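Groma wrist-view renders – data card

What this is

Simulated wrist-camera stills and logs for door work, put together by Grigore Dinu for the Lisine returns depot. The depot is bringing in 2 mobile arms, both on the night shift, to take over door rounds and aisle checks that people now do on foot. The renders are used to rehearse those rounds before anything runs on the real floor, and to show the staff what the machine has to work from.

Read the section on people before you use any of this for planning. It was written after the Friday talks with the night crew and it changed what we recorded.

Contents

stills/ – single renders from the wrist camera
logs/ – joint positions and gripper opening for each run
notes/ – comments from staff, typed up by hand
rooms/ – room files for the simulator (Idska format)

Each run lasts 40 seconds or less. A run ends on a time limit, a contact fault or a stop command. The reason is in the last line of the log.

Rooms

Rooms are dressed at random from a shared object library. Nothing in them is modeled on Lisine stock. A teddy bear may sit next to a stack of papers, and the floor and wall textures change from one part of a room to the next. The point is that the arm should cope with clutter it has no model for, as people at the depot do every night with returns.

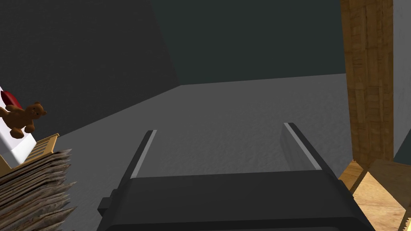

Open gripper over bare floor, with a teddy bear, white box and paper stack at left.

Lighting is low in most rooms. The night crew asked for this. The far aisles are kept dim after 6 and they wanted to know if the arm could work there without the overhead lights being turned up on the people packing nearby.

Door task

The door is a flat panel with a knob. The knob model is coarse on purpose, to keep contact checks fast. If you need a smooth one, swap the mesh in rooms/ and rerun. Results from the two meshes should not be mixed in one table.
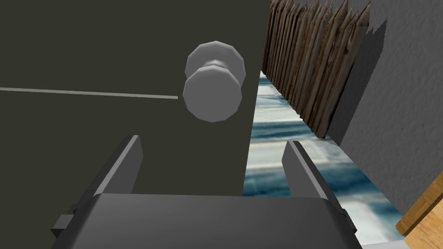 Door knob and open fingers, wooden stakes behind.

The camera is fixed to the wrist and looks out over the fingers, so the gripper body always takes up the lower part of the view. Do not crop it out. The staff training sheet uses the same view, and people learn to judge finger position from it.

What it changes for people

Today a door round is done by whoever is free. It is a dull job, but several people on nights told us it is also the only time they get away from the bench. If the arms take all the rounds, that walk goes away and the bench time goes up. The notes folder has this in their own words. Mabuza, who run the shift planning, have agreed to keep one walking round per shift until the trial is reviewed in December.

The other change is the stop duty. Someone has to watch the wrist view and be ready to halt the arm, and that has to be a named person with time set aside for it. In the first draft of the plan it was added on top of packing. The crew objected and they were right. 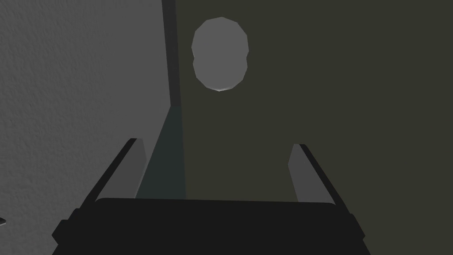
Stop duty is now its own line on the rota, swapped every 2 hours. The person on it does no packing during that time. Anyone can turn it down without giving a reason, and the arm stays parked if no one takes it.

Known problems

Close to a wall or door, the view loses most of its depth cues. Trainees tend to call a stop too late here.
Shadows under the gripper are often darker than they would be on the real floor.
Gripper opening is logged as commanded – the measured value is missing from the older runs.
Staff notes cover the night crew only. The day crew has not been asked yet.

Use

Fine for training, rehearsal and teaching. Please don't use the stop timings to rate individual workers. Names were removed from the logs, but the crew is small and people could be guessed from the shift pattern.

Corrections go to Grigore, or leave a line in notes/.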